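Driving Footage Project: Gallery and Buying Notes

Our team records ordinary street driving for driver assistance work. The pictures on this page come out of that work, and the notes under them are on the money side: what we bought, what we rented, and what we would put in the budget again. We get asked for this more often than for anything else, mostly by small labs and suppliers who have one car, one person to drive it and a number they have to hand in before the spring.

The short version is that the camera was the cheapest decision we made. Mounts, storage, power and labeling all cost more of our time, and labeling cost more of our money.

Lane choice at a signalized junction, with left, straight and right arrows painted on the road and the signal ahead at red. The black car in the center lane is the one a planner has to care about first.
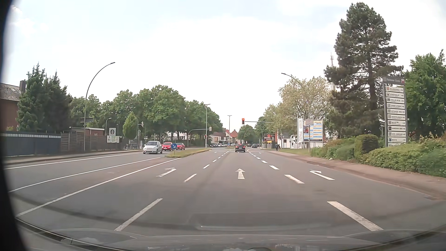

Text and pictures: Ankit Kaushik
Posted 10/11/2022
Filed under: Equipment, Planning

A junction like this sets the camera spec. The overhead signal is small at this distance, and so are the two people on the right sidewalk. If your system has to read a red light early, buy for that and let the rest follow. We compared two cameras before ordering. The Olton had the higher resolution and the Prerkdale handled bright sky better. We took the Prerkdale. Signals against a pale sky are hard on a cheap sensor, and extra pixels did not help us when the sky washed out.

Signs are a separate question. The tall banner for the Stadthalle Lübbecke is easy to read, and some of the smaller panels on the directory sign are not. We decided early that we did not need direction signs for our purpose, and that took a second, longer lens off the list. If you do need them, price the second camera and the second mount together, and add the disk space that goes with them.

Reflections: the glass throws a pale strip over the hood. A black hood around the lens helps with this. Ours cost 20 euros and should have been on the first order. Put it on yours.

Mounts. Buy the mount before you buy the camera, or at least on the same day. Our first one was a suction type and we replaced it in April with a clamped bracket. The bracket has to go back to the same position every time it comes off, or you pay for calibration again. Plavadent made ours to a drawing. They are a small machine shop and normally do dental lab fixtures, and the lead time was longer than we had planned for. The second bracket, ordered as a spare, came much faster because they had kept the drawing.

Storage. Work out your hours per week, multiply by the data rate you really get from the camera (not the one on the data sheet), and double it for the backup copy. We left out the backup in the first budget and had to ask again. Drives that swap out of the car without tools are worth the extra. We keep one set in the car and one on the desk.

Power. The car's own socket was fine for the camera alone and not fine once the recording computer was added. We put in a separate battery with its own fuse. Have the installation done by a garage that will give you an invoice with the work written out, since the insurer asked for it.

Labeling. This is the biggest line. Our outside supplier, Conceição, quotes by the hour, and we booked 165 hours for the first round. Junctions take the most time. Every signal head has to be marked with its state, every lane arrow with its direction, and every car with the lane it is in. Straight roads go faster, but they are not free, and shade makes them slower than people expect.

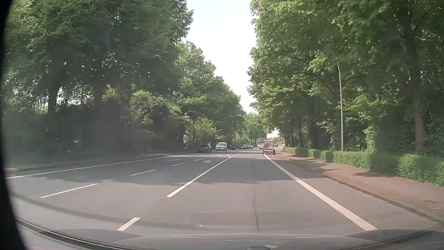

Dynamic range is the figure to ask a vendor about for roads with trees on both sides. Ask for raw sample footage with deep shade and bright sky together, and look at it on your own monitor. Vendors will happily send a nice clip from an empty parking lot. That clip tells you very little about parked cars under branches.

Odd vehicles also belong in the budget. Most label lists start with car, van, truck, bus and bicycle, and then a boxy little cart with a flat roof turns up in your lane and there is no class for it. We added an "other slow vehicle" class partway through and had to pay to go back over finished work. Agree on the class list with your labeling supplier before the first hour is booked, and ask what a change costs later.

What we rented: the calibration targets and the reference positioning unit. Both are needed for a few days at a time, and buying them would have used up the money for the spare camera. Rental firms want the dates fixed early, so plan the driving around them.

What we would skip: the extra in-car display. The driver should not be looking at it, and the recording computer gives a sound if it stops writing.

For next year we have put in one replacement camera, new drives and another round of labeling. The car stays as it is. The question still open is whether to bring part of the labeling in house – the software license is affordable, the desk time is harder to find. We will add a note to this page when the quotes are in.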